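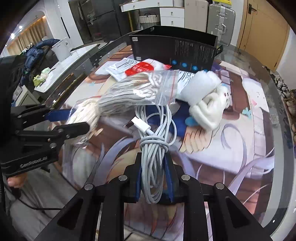 Grornby Parish Records: Data Card

Version of 3/18/19. Maintained by the Louro Local History Service.

Contents

The collection holds 1329 transcribed entries from the parish registers of Grornby and Nustness. Of these, 905 are baptisms and marriages, and the remainder are burials. Each entry is one row in a plain text file, with fields separated by tabs.

Spelling

Surnames are given as the clerk wrote them. A second field, name_std, holds the modern form where one could be agreed. In 467 rows the two differ. Place names have not been altered.

Known gaps

Nustness burials for July are missing in several years – the pages were already lost when the registers were filmed. Entries marked U were unreadable in part and should not be used for counts.

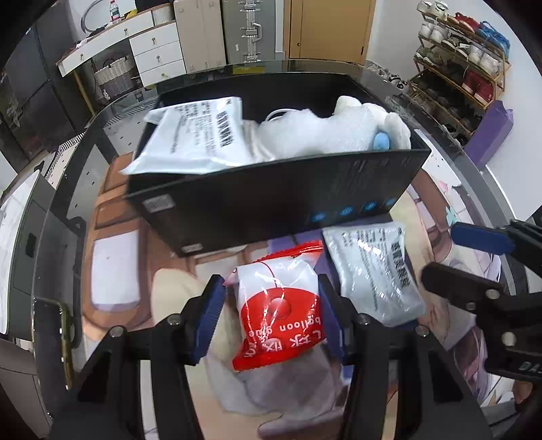
Madalena Vilela wrote that the U mark had been applied too freely in the Grornby marriages, and that many of those rows lacked only the name of a witness. She asked for a separate mark in such cases. The next version will use W for them, once a sample of 100 rows has been checked against the film.

Use

The files may be copied and shared for private study and teaching. Corrections should be sent through the Clultik form, quoting the row number and the register page.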